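Subject: Re: Second pair of grippers, or spend it on pads and trays?

On the October budget thread, the earlier message said:

> We have 30 hours a week of handling time planned on the small goods
> bench and one pair of hand-held grippers to do it with. The Navico
> quote for a second pair is in. Before I put it forward I would like
> to hear from anyone already running two pairs. Do you get twice the
> output? What did you forget to budget for? Also, is jewellery worth
> the trouble as a task family, or should we stay with boxes and cups
> until next year?

We run two pairs at the Temard site, so I will take these in order.

Output. No, not twice. The grippers are not the limit once you have a second pair. The limit is bench space and the time taken to put the goods back between takes. If you have one table, the second pair will mostly serve as a spare. That is still worth paying for, as a failed pivot otherwise stops the whole bench, but put it in the budget as a spare and don't promise the extra hours on the strength of it.

Jewellery. Yes, in my view, and it is cheap compared with most task families. The goods cost very little, they fit on a tray, and they cover a wide range of behaviour. A rigid bangle, a beaded bracelet and a fine chain are three quite different gripping problems.
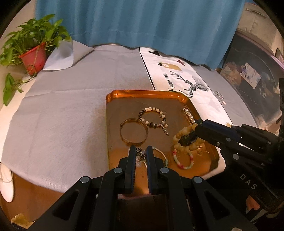 Chains are where the time goes. Expect a low rate on anything thin and limp for the first few sessions, and plan your hours from the chain figures, not the bangle figures. We planned from the bangles and were short by the end of the month.

What we forgot to budget for:

Pads. These are consumables and should have their own line. Small hard beads and metal clasps mark them sooner than cardboard does. We changed 37 in the first quarter on jewellery alone, against none in the original plan. Ask Navico whether the quote covers pads in sets or singly, and whether the price holds for repeat orders.

Trays. Buy several in different finishes. A shiny metal tray gives reflections that a matt one does not, and you want both in the data. We ordered ours from Sotow along with the cloths. Get trays with a raised rim, or you will spend time looking for beads on the floor.

Replacement goods. Elastic bracelets stretch and strings break. We ordered 316 pieces from Ağca to start with, which sounds like a lot until you have set aside the damaged ones and the near duplicates. Order mixed lots, and ask for loose packing. Individually bagged pieces took an afternoon to unwrap.

Table coverings. A small sum, but changing the cloth is the quickest way to vary the background. Patterned ones are fine.
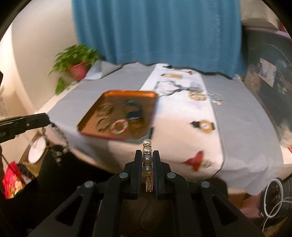 Pearls and other round beads are easier than they look if the operator takes them across the string. Along the string they roll. Put this in the operator notes, as retraining cost us more than the pads did.

On the quote itself, I would ask for three changes before it goes forward:

1. Spare fingers listed separately from the full unit. As quoted to us, a bent finger meant buying the pair.
2. Delivery time for parts in writing.
3. The service visit moved to the second half of the year. Ours fell in the first month, when there was nothing to service.

If the money only stretches to one thing, I would take the second pair over a second table, but only if you can keep 10 per cent back for pads and goods. Without that, wait a quarter.

I can send our parts sheet off list. It has the pad changes by task, which should give you something to put in front of finance. The prices are last year's, so check them against your own quote.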